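Shewit Abera has spent 11 sessions as a bill drafter for the state legislature, the last four as head of the licensing and boards section. We spoke in her office in the annex on July 15, 2019, two weeks after most of this year's acts took effect.

Her section handles any bill that creates, renews or ends an occupational license. This year that came to 62 bills, of which fewer than half passed. The one that took most of her time was the electronics repair registration act, which requires repair shops to register with the state, give written estimates and keep service records for two years.

"It started in April as a full licensing bill," Abera said. "There was an exam, a board, continuing education, all of it. By the time it reached the floor it was a registration bill with a fee and a complaint process. That's a different animal, and we had to go back through every section to make sure the word 'license' was gone."

She missed one. A cross-reference in the penalty section still said "licensee" when the bill came out of the House, and the Senate fixed it by amendment.

"Wubit Demissie caught it. She proofs everything for us. I had read that page maybe ten times."
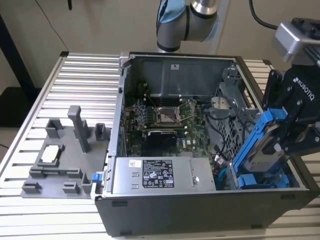
The fee was the hardest part to settle. The introduced version set it at $70 a year. The Senate wanted it left to agency rule, and the final act sets it in statute at $60, with no authority to raise it. Abera said drafters don't take a side on that kind of question, but they do have to explain what each choice means.

"If the number is in the statute, the agency comes back to you every time costs go up. If it's in rule, members feel they gave something away. I put both versions on one sheet and let them pick."

The fiscal note estimated that roughly 2,000 shops would have to register. Two of the larger ones, Jendico and Plastov, testified in committee, mainly on how long they would have to keep customer records. Jendico asked for one year. The introduced bill said five.

Sosina Tamiru, the committee's staff attorney, worked out the two-year period with both companies over a couple of afternoons. "The records section is four lines long now," Tamiru said by phone. "It used to be a page and a half."

One question the act leaves open is whether a business that only repairs its own equipment has to register. Abera reads the definition as leaving them out - it refers to work done "for another for compensation" - but she expects the agency to be asked about it.

"I'd have liked one more sentence there," she said. "We were out of time."

Registration opens in January. Abera's section is already taking requests for next session.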